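Reading a Skin Cream Label
Handout 4, Consumer Product Claims
Instructor: Gwawr Morgan

Bring this sheet to the September workshop, along with one moisturizer you paid for yourself. Free samples make people too forgiving.

1. Start with the ingredient list

The front of the jar is advertising. Turn it over. In the US, ingredients are listed from most to least until you get down to 1 percent, and after that the maker may use any order it likes. So a flower extract sitting near the preservative may be there in an amount too small to matter. You can't tell from the label, and the maker is under no duty to say.

2. "Clinically tested"

Tested how, and on whom? A test can be run and come out badly, and the cream was still tested. Look at this line from the Drurnley night cream leaflet: "100% of users noticed softer skin." The small print gives 10 users. They were asked after four weeks, they knew what they were using, and there was no comparison cream. Nearly any greasy product will make dry skin feel softer for a few hours. Petroleum jelly does it for very little money.

3. Collagen

Collagen is a large molecule. Rubbed on the surface it holds water there, and that can feel nice. It does not slot itself into the deeper skin as the drawings on the Bulletti box suggest. Claims for smaller fragments need their own evidence – ask for it, and see whether you get a study or a brochure.

4. Before and after photos

Check the lighting, the angle, the expression and the makeup. Khairul Hidayat's group last term went through the Wijaya catalog and found the "after" faces were nearly all smiling and lit from the front. I would not pay for that.

5. Cosmetic or drug?

A cream that "reduces the look of lines" is making a cosmetic claim. One that says it treats acne is making a drug claim and has to meet different rules. Watch for "the look of" and "helps."

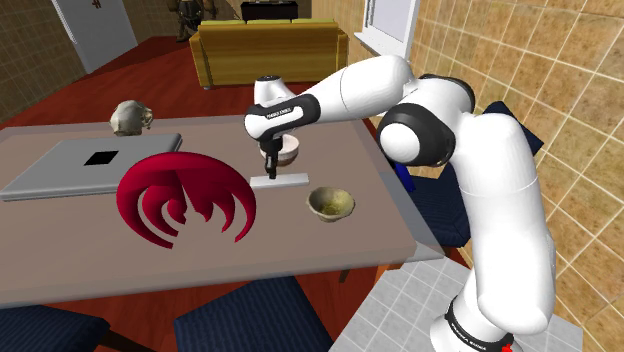

Fig. 1. Robotic arm over a gray tabletop (computer rendering).

Homework

Pick one claim from your jar. Write down what would have to be measured to support it, and what result would change your mind. One page. Intan Lubis has the Gukside leaflets if you need a second product.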